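Meeting Length and Decision Records in a Mid-Size Firm
Project report, Business Communication II
Authors: Tyra Ljungberg, Nivaldo Godoy
Supervisor: Randi Hedlund

1. Background

Setside is a wholesale supplier of office fittings with its head office in Trurkstead. Its department heads hold a planning meeting every week. The operations manager, Ottar Myklebust, asked for a review of these meetings after two orders were approved twice in the same quarter. The project was limited to one question: does a written agenda, sent out the day before, change how many decisions are recorded with a named owner?

2. Method

The minutes of past meetings were supplied as printed copies and as text files. Each agenda item was coded as discussed, deferred or decided. A decided item was coded as complete only if the minutes gave both an owner and a due date. In total, 1474 items were coded. Both authors coded the first 200 items separately and compared results. Disagreements were mostly about the word "agreed", which some minute takers used for a decision and others used for general support. The coding guide was changed so that "agreed" counted as a decision only when an action followed it.

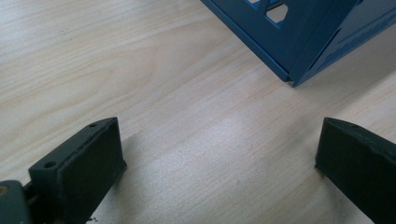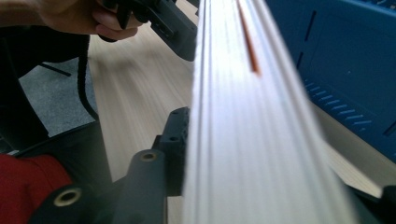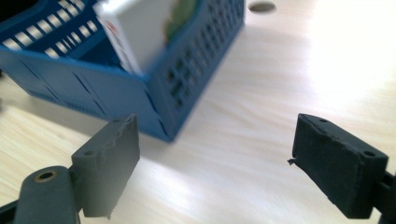

Items that appeared in more than one meeting were linked by hand. Where the title of an item had changed between meetings, the link was made on the basis of the supplier name or the order number. Items with neither were treated as new. This probably overstates the number of separate items, and the effect is larger in the older minutes.

3. Results

Meetings with an agenda sent out in advance had a higher share of complete decisions than meetings without one. The difference was clear for purchasing and staffing items. It was small for budget items, which were usually decided by the finance department before the meeting took place.

Deferred items were the main problem in both groups. Once an item had been deferred twice, it was rarely closed -- in most cases it simply stopped appearing in the minutes. Both of the double approvals belonged to this group.

4. Limits

The study covers one firm. The agenda was introduced in January, at the same time as a new minute taker, and the two effects cannot be separated with this material. Interviews were held with nine staff members, but the notes were used only to check the coding.

5. Recommendations

5.1 Keep the advance agenda and list deferred items first.
5.2 Use one fixed line per decision: action, owner, due date.
5.3 Close or reassign any item deferred twice.

Sunita Greenberg read a draft of section 3 and suggested the split by item type.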